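August 17, 2019

The pink cloth with the rabbits on it is back on the table for the summer. I bought it two years ago at Miresell, marked down, and it has "SKIP" printed all over it for reasons I never found out. It's plush, so crumbs stick and it has to be shaken out over the balcony.

Orestis says a table should have a plain cover. He doesn't do the laundry.

Things pile up on it anyway. Today it's the purple plush toy, a black lid, a tissue and a folded paper with a division problem on it. I'll clear it all off before dinner, and the cloth goes in the wash tonight at 27 degrees or whatever the machine's low setting is.
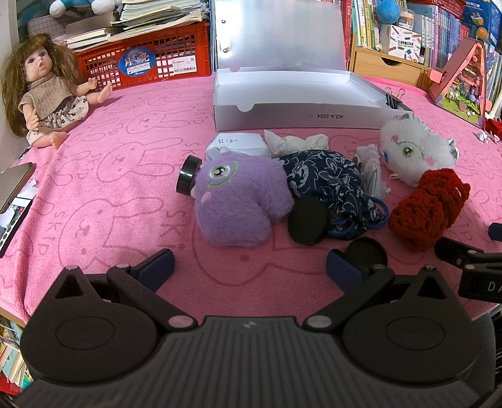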